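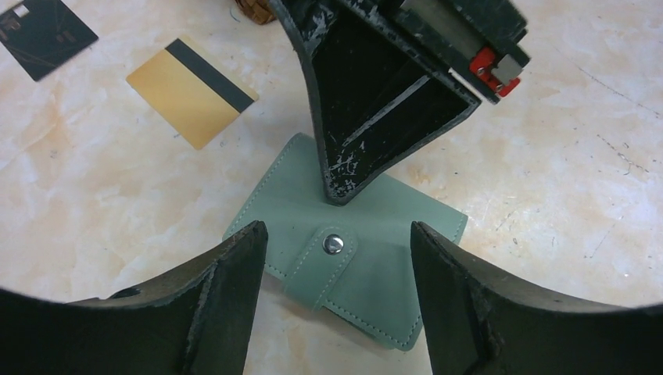
Ticket 1888 — Handling rule, card and wallet task
Site: Plasumby
Opened by: Jarmila Šimko
Status: Open, with Ferenc Veres

Print this page | E-mail this page
Search tickets Go

23 Jun 2018, Šimko: Rule 11 says cards must be gripped by the long edges only. It doesn't say what to do when cards overlap in the tray. Two operators read it two ways.
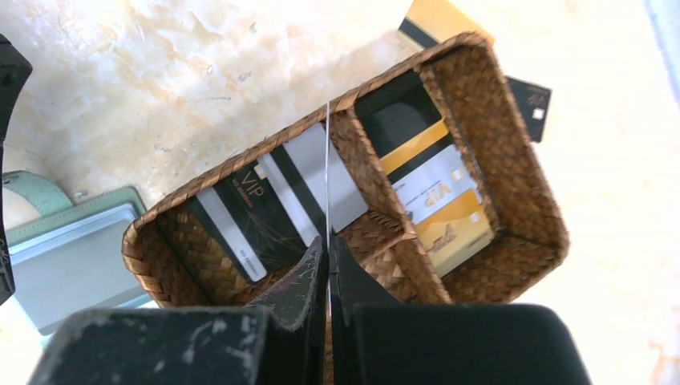 Tray with divider, cards in both compartments.

Veres: Read the rule again. It was written for single cards lying flat. For overlapping cards, take the front one first and keep closing speed at 20 percent. Don't push down to separate them.

Šimko: Does the wallet come under the same rule?

Veres: No — soft goods are under Rule 70. Keep the fingertips off the snap.

Halász: Agree on both. Please add the speed limit to the Gukine setup sheet too.

Veres: Draft wording sent to Rin Sugawara for review. Operators stay on the old text until she signs.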